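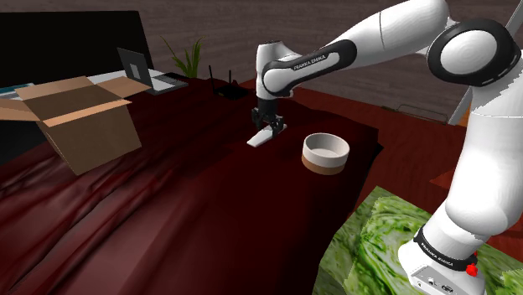 Posted by lowoctave to the Sosiddale Keys list, May 27, 2025
Subject: Re: Hum from the stage piano, only when the laptop is plugged in

Hello all,

Sorry for the slow answer, I've been meaning to sit down and do this properly, as I had exactly this trouble through most of last winter and nearly gave up and sold the piano over it. I'll put my answers in between your bits.

> I've got an Umiritz stage piano going into a small mixer and then into
> a pair of powered speakers. On its own it's lovely and quiet. As soon
> as I connect the laptop by USB to run the string sounds, I get a buzz
> with a sort of whine on top, and the whine changes when I move the
> mouse.

Ah, the mouse whine! I know it well. Mine used to chirp whenever I scrolled, and if I opened a big file it sang a little tune. The good news is that it tells you quite a lot. If the noise follows what the laptop is doing, then it's the laptop's electrical muck getting into your audio, so you can stop worrying about the piano itself. I spent weeks convinced that the output sockets on mine were going, and even got a quote for having them replaced, which I'm very glad I never took up.

The usual name for it is a ground loop. I'm no electrician and I'll probably get the finer points wrong, but the way it was put to me is that the laptop's power supply is earthed at the wall, and your speakers are earthed at the wall as well, and once you join the two with a USB lead, a piano and some audio cable you've made one big ring. Rubbish from the computer goes round the ring, and the audio cable is part of the ring, so you hear it.

> First thing I tried was a different USB cable, and then a much more
> expensive USB cable. No change at all.

No, and I'd try to send the expensive one back if you still can. I did the same. A posh cable joins the ring just as well as a cheap one does.

Before you buy anything else, do this. Get the noise going nice and loud, then pull the charger out of the laptop and leave everything else alone. If the buzz goes, or drops right down, that's your ring broken and you know where you are. Mine went completely silent and I actually laughed out loud in an empty room.

Now, if you only play for an hour at a time you might stop there. Charge the laptop up beforehand, play on the battery, job done. I did that for a good while. The trouble is that my laptop is elderly and runs the string library very hard, so it was flat by the second half of any rehearsal, and I'd spend the last few songs watching the battery icon instead of the singer. Also some laptops slow themselves down on battery, and then you get clicks and dropouts, which is a whole new thing to be miserable about. Have a look in the power settings and make sure it's set to full performance when unplugged.

> Somebody at the shop told me I could tape over the earth pin on the
> plug, or get a lead without one. Is that all right?

NO. Please don't do this, and please don't let anybody do it for you. The earth is there so that if something goes wrong inside the speaker or the mixer, the current has somewhere to go that isn't you. On a stage with a singer holding a metal microphone it's even worse. I don't care how many old hands say they've always done it. Leave the mains side completely alone and fix it on the audio side, where the worst you can do is make it sound a bit dull. 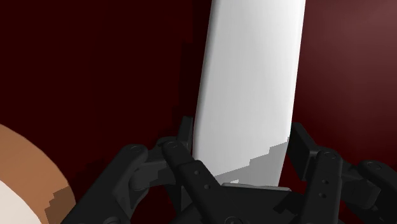 So, the audio side. What finally sorted mine was a stereo isolating box between the piano and the mixer. It's a passive thing with a pair of transformers in it, so no power supply and no batteries, and the signal gets across by magnetism without the two halves being joined by wire. That breaks the ring, and the laptop can stay on charge all night. You'll see them sold as isolators, or as passive stereo DI boxes, and for this job either will do. The difference is mostly in what sockets you get. An isolator will often have jacks both ends, and a DI gives you the XLR outputs that a venue's sound desk wants.

I'd go for the DI if you ever play out. With mine I run the piano left and right into the box on ordinary jack leads, and then two microphone cables to the mixer. Remember that it comes out at microphone level, so you'll need to go into the mic inputs and bring the gain up. When I first got it I plugged it into the line inputs, heard almost nothing, and thought I'd bought a dud.

There's also a ground lift switch on the side of most of them. Start with it in the lifted position. If that gives you more noise for some reason, flick it back. This switch is perfectly safe, by the way, it only touches the shield of the audio cable and has nothing to do with the mains.

> I've seen these boxes from 9 pounds to silly money. What am I actually
> paying for?

The transformers, mainly. I bought one of the 9 pound ones first (of course I did) and it did kill the hum, I'll give it that. But a piano is hard on a cheap transformer. The low notes went woolly, and if I dug in with the left hand there was a sort of farting noise on the bottom octave. For a laptop playing backing tracks in the interval I'd happily use it. For the piano itself I wouldn't.

Then I went a bit mad the other way and had a listen to a Vasavow one in Staniforth's, priced at 269. It was gorgeous, very solid, you could park a van on it. Could I hear the difference between that and the middling one next to it? In the shop, with headphones, maybe a tiny bit. In a pub with the glasswasher going, not a chance. I bought the middling one second-hand and it has been in the bag ever since.

If you do go second-hand, wiggle the jacks before you hand over any money. Those boxes get kicked about and the sockets work loose, and then you've swapped a hum for a crackle.

> Or should I just get a proper audio interface and be done with it?

Well, it depends what you mean by done with it! An interface is a fine thing to have, and if you're going to record then yes, get one. But most of the small ones are powered from the laptop over USB, so you can end up with just the same ring by a slightly different road. Mine is a little Vasavow and it buzzes with the charger in unless I use balanced leads out of it. That's worth knowing in its own right - if your interface has balanced outputs and your speakers have balanced inputs, use proper balanced cables (the jacks with two black rings on the tip end) and quite a lot of this sort of trouble goes away. Stage pianos are a mixed bag. Plenty of them only have unbalanced outputs, and the two-ring cable makes no difference there. Check the back page of the manual, where they list the sockets.

You can also get a USB isolator, which goes in the USB lead and not the audio. If you're only sending MIDI over the USB then a cheap slow one is fine and it's probably the neatest answer of the lot. If your piano sends audio over USB as well, you need a faster one, and those cost a fair bit more. I tried a borrowed slow one and the piano simply didn't show up on the laptop. Do check which sort your Umiritz needs before ordering. Or if it has the old round five-pin MIDI sockets, you could use those with a small MIDI adapter, as they're isolated by design. People forget about those.

A few odds and ends I picked up along the way:

Plug everything into the same wall socket through one good extension. It won't cure the mouse whine but it often takes the edge off the low buzz, particularly in halls where the sockets on the stage are on a different circuit from those at the back. Sosiddale hall is dreadful for this.

Keep the power supplies away from the audio leads. If they have to cross, cross them square on. I used to bundle everything together in one neat loom with cable ties, very proud of it I was, and all I'd done was lay the mains lead along the piano lead for three metres.

Turn the piano up. I mean the volume on the piano itself. Mine lives at three quarters or so, with the mixer turned down to suit. If you've got the piano low and the mixer high you're turning up all the noise along with it.

And try the laptop with its screen dimmed and the wifi off. Sounds daft. It made a small difference on my old machine and none on the newer one.

> I'm close to trading the whole lot in. The new Umiritz is 868 and the
> shop says it has a quieter output stage.

I'm sure it's a lovely instrument, but please don't spend 868 pounds on this! The output stage isn't your problem. You said yourself that it's quiet with the USB out. Put the new one on the end of the same laptop and the same speakers and I'd bet you a pint it whines just the same. You could ask the shop to let you try it with your own laptop on charge, and see what they say.

My advice would be the charger test tonight, then borrow a box from someone on here, then spend 30 quid or so on a decent used one if it works. You're welcome to have a go with my spare (the woolly one, so ignore the bass, but it'll tell you whether isolation cures it). I'm usually at the Sosiddale session and can bring it along in the bottom of the pedal bag.

One question back to you. Does the noise change when you touch the metal part of the jack plug? If it gets quieter when you touch it, have a look at the lead as well, as you may have a broken shield. I had one of those on top of everything else, and it confused me for ages. I only found it by swapping every lead in turn while muttering.

And has anyone here used a USB isolator with one of the newer Umiritz models, with audio going over it and not only MIDI? I'd like to do the same with mine before the October gigs start up, and I don't fancy paying for a fast one just to find the piano won't talk to it.

Cheers,
lowoctave

Previous message Next message By thread By date Reply to list List home

Sosiddale Keys list archive | Contact the list owner | Copyright remains with the authors of individual messages | Back to top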